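Okay friends, a little laundry thread from me tonight, because three people have asked how I got all of our winter clothes into one drawer and I promised I'd write it up properly. Grab a cuppa!

First up, clear yourself a proper flat surface. I folded on the bed for years and everything came out wonky – the doona just swallows your corners. A table is so much kinder on your back, too. 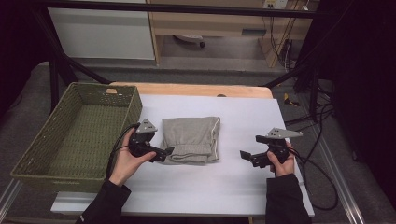

Trackies are the ones everybody grumbles about. I lay one leg over the other, smooth it all down with my palms, then fold up from the ankles until I've got a tidy little rectangle (leave the drawstring out at the waist, you can tuck it in later).

Baskets next. Mine live beside me while I fold and go straight to the bedroom afterwards. My neighbour Zixuan Lü swears by one basket per person, and I've come around to it – my favourite colour is still green, though!

Jumpers tomorrow, if I get the kids to bed on time.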